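The Drawer, the Other Drawer, and Me

31/03/2025
Filed under: Home, Complaints

So I finally did the kitchen. I don't mean I remodeled it. Remodeling is for people who own a level. I mean I took everything out of every cabinet, looked it in the eye, and put most of it back.

It started in February with a garlic press. I needed it, I knew I owned it, and I could not get the drawer open more than an inch and a half. Something in there had stood up. If you have a drawer like this you know the technique: you slide a butter knife in and sweep it around like you're breaking into a car, and whatever it is lies down for a second, and you yank. I yanked. The front came off in my hand.

I would like to say that was the turning point, but I leaned the drawer front against the wall and used it that way for almost 3 weeks. You can get used to a drawer with no face. It's faster, if anything.

What got me moving was my aunt, Yupin Yensuk, coming to stay. She is a small woman with strong feelings about spoons. She ran the back of a restaurant called Boonchu for 35 years and she cannot be in a kitchen without quietly fixing it. The last time she visited I came home to find my spices in an order I have never been able to work out. It wasn't the alphabet. It wasn't size. I asked and she said, "By when you need them," as though I were slow. I put them back the way I had them and have been unable to find the cumin ever since.

I decided that this time I'd get there first. 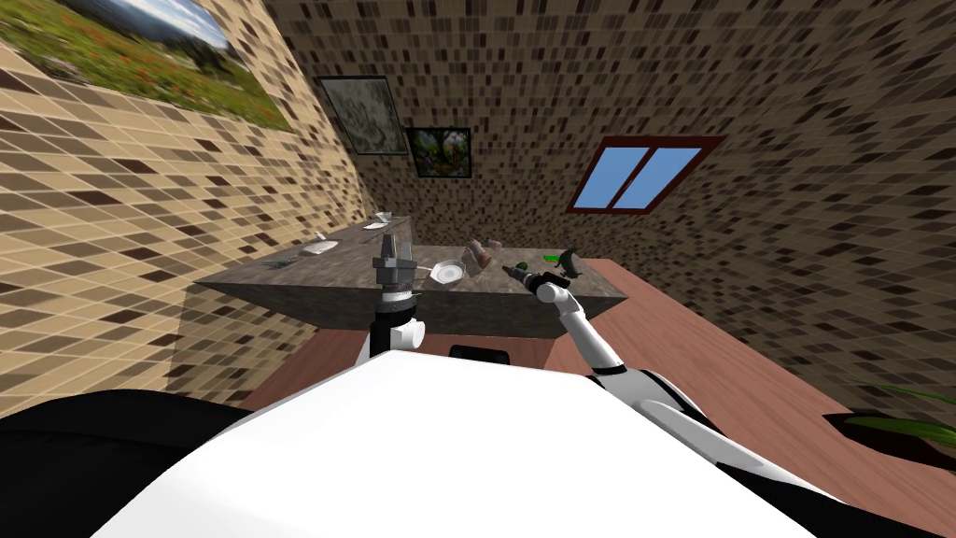 The plan, which I got from a library book with a lot of white linen on the cover, was to sort everything into keep, donate and toss. The author allows for a fourth pile, "unsure," but says it should be no bigger than a shoebox. My unsure pile took up the dining table and both chairs that don't wobble.

Some of what was in it: a melon baller. Two more melon ballers, which I suppose makes it a collection. A lid that fits nothing. A pot that has no lid, and which that lid does not fit, and yes, I tried it again while writing this. A thing with a crank. The manual for a Fandix rice cooker I gave away when I moved out of the Alder Street apartment, in six languages, lightly stained. A bag of bags.

I also found the garlic press. It was in the other drawer.

Here is what I've come to believe about kitchen stuff. Every item in there was bought by a person I was planning to be. There was going to be a version of me who made pasta on Sundays, and one who canned things. There was definitely one who had people over for fondue, and he'd bought the long forks in advance so as to be ready for them. I'm fond of these guys. None of them ever showed up to cook, and they left me all their equipment.

The fondue forks went to donate. The crank thing stayed, because I was afraid somebody would ask me what it was.

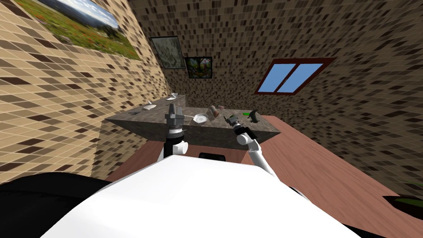 Then came the bins. I had made fun of bins for years. My sister has them, clear ones, with labels, and I used to say that a label reading PASTA on a see-through box full of pasta was for the benefit of visiting aliens. I take back about half of that. I ordered a set from Uline, because I'd heard they were sturdy, and in my hurry I picked the wrong quantity. I won't go into how wrong. The driver asked if I was opening a store.

The bins that I could use, I used. The ones I couldn't are in the hall closet, nested, and I now own a bin situation on top of a kitchen situation. My neighbor took a few for her yarn. If you live within walking distance and you have yarn, or screws, or children with small plastic animals, please get in touch.

As for the drawer front, I glued it. I clamped it overnight with a bungee cord and a dictionary, and it's holding, though it sits a little crooked and gives the whole row of drawers a skeptical look.

The counter was the last thing. The book says a counter should have nothing on it that you don't touch every day, which sounds reasonable until you realize you don't touch anything every day except the coffee maker and the mail. I was ruthless. The toaster went into a cabinet. It came back out at breakfast. I put it away again. By the end of the week we'd settled on the toaster living at the far end, where I can pretend it's on its way somewhere.

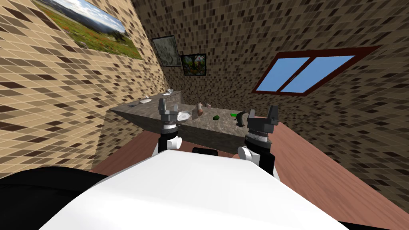
Counter, with a gray-and-brown marble theme going on.

My aunt arrived with one suitcase and a cooler. She walked through, opened a cabinet, closed it, opened the glued drawer (gently, I'll give her that) and said, "You cleaned." Not warmly. More the way a doctor says "you've been to another doctor."

She lasted until the next morning. I got up and the bowls had moved. The knives had moved. The good pan, which I'd hung on a hook I was very proud of, was now in the oven, where she believes pans live. She had found a use for four of the spare bins. And the cumin was sitting right next to the stove, at hand height, where you'd need it.

I've left it all where she put it. I can't say I understand the system yet, but I made a decent curry on Thursday's leftovers principle, meaning whatever was closest, and whatever was closest was right.

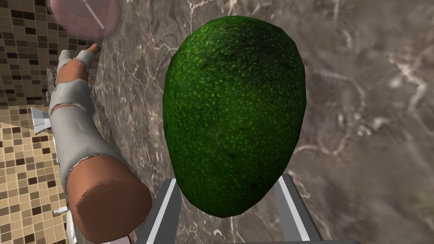 A few people asked about the stuff I used, so: the glue was plain wood glue from the hardware store. The shelf liner is called Vollulach, came in a roll, and smelled like a shower curtain for a couple of days. I cut it too short on the bottom shelf and I'm living with that.

The total for everything came to just under $100 if you don't count the bins, and I don't.

Still looking for the lid.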